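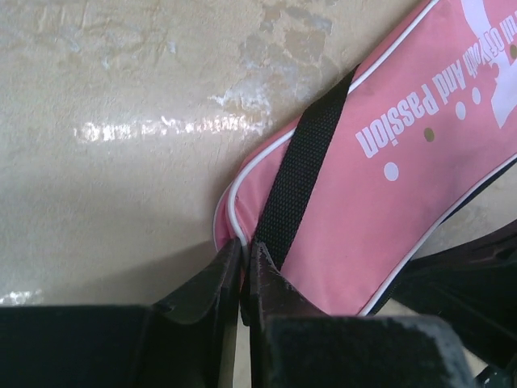
Home | Reviews | Bags & Cases | Workshop | Forum | About

The "Passion And Of Youth" bag: six months in

I needed a bag for my badminton stuff and I had a short list of requirements. It had to hold two rackets, it had to have a decent strap, and it had to not be black, as every other bag in the locker room at Setiawan Hall is black and I've gone home with someone else's damp towel twice. A seller called Vukance had one in pink. I bought it in February, in a bad mood, after midnight.

Let's get the lettering out of the way. In white, on the pink, it says "Passion" and "And" and "Of Youth." I've tried reading it in several orders. Passion and of youth. Of youth and passion. I'm 50, so the whole thing comes across as a reminder of items I left on a bus somewhere. My daughter says it's fine and that lots of bags say things. The type is bold and squashed together, and so far none of it has peeled, which I'd half hoped it would.

The color is a dusty rose, softer than the listing, where it glowed like a stomach remedy. The fabric is smooth with a light weave you notice mostly when you're brushing chalk or crumbs off it. It creases a bit at the rounded ends. I wiped mine down with dish soap and a rag after an incident with a banana and it came up well enough.

I like the piping more than I expected to. It's white and raised and it follows the edges all the way around the corner, and it gives the bag a shape when there's hardly anything inside. White piping is of course a terrible idea on something that lives on gym floors. Mine is holding up on the top and getting gray on the bottom corner, the one I always put down first. An old toothbrush helps some.

Now the strap, the real reason to buy this. Wide black webbing, coarse, the kind you could tow a small boat with. It goes right across the end of the bag, so there's something solid to grab when you're pulling it off a shelf. The bag I had before, a Diterard, had a skinny strap that left a groove in my shoulder and then quit in a parking lot. This one has quit nowhere. The edge is a little rough, and if you wear it over a bare shoulder in summer you'll know about it by the time you reach the car. Wear a shirt.

Zipper: okay. It sticks at the curve if you're in a hurry, and I'm only ever in a hurry. Inside there's one pocket, sized for either a phone or keys, depending on which you'd like to lose. Two rackets go in easily, three if you lean on it. Shoes, no.

I loaned it to Pongsak Sombatkul for a weekend tournament and he gave it back with a tube of shuttlecocks still in it, so that's another point in its favor.

Would I buy it again? Yes, in a color with less to say for itself. They make a gray one. It has the same words on it.

Score: 82 out of 100

Comments (3)

Surachet Onsri
Had the same zipper problem. Rub a candle along it. Mine's been good since spring.

netcord
Does the strap come off for washing? The listing doesn't say and the seller just sends me a thumbs up.

birdie_mom
My son refused to carry it so now it's my yoga bag. Very happy with it!

Recent reviews
Zarnarura grip tape, the sticky one
Three water bottles that leak
Folding stool for courtside use
Diterard shoe bag, a second chance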